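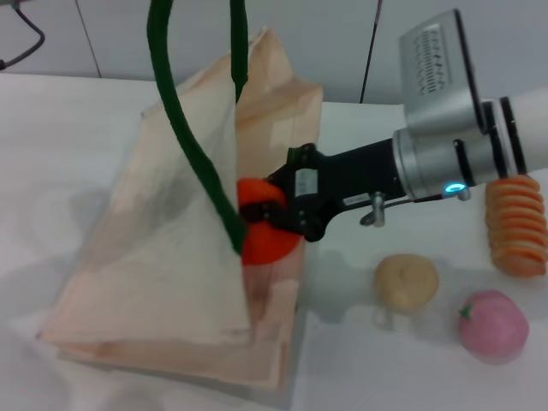

Gripper cable tight at the wrist, bag packing cell
Started by rdzene

rdzene
Same cell as in my June thread. Toy food into a paper bag, one arm, parallel gripper. Program 3 drops the connection to the gripper when the wrist rolls over to clear the bag rim. Fault is 3447 every time. Power cycle clears it for 30 picks and then it's back. The cable runs along the underside of the wrist next to the thumbscrew. Should I reroute it or replace it?
Rūta

votton_mike
Replace it. An intermittent like that is a broken conductor.

comeck22
I'd check the slack first. Jog the wrist to both ends of its roll by hand at low speed and watch the cable near the thumbscrew. If it pulls straight at either end you'll kill the new one too.

votton_mike
Sure, but she's had it since June. It's already damaged.

rdzene
Jogged it. It goes tight at one end. I loosened the clamp, fed some more through and ran it again. Got to pick 2268 before it faulted.

comeck22
So it was slack.

votton_mike
It still faulted. Swap the cable and keep the new routing.

stistent_ana
Also look at your drop pose. You're bringing the fruit in at the side of the bag. Come in higher, straight down through the opening, and you don't need that much roll.

rdzene
Cable is ordered from Ozoliņš. I'll try the higher drop tonight with the old one still on.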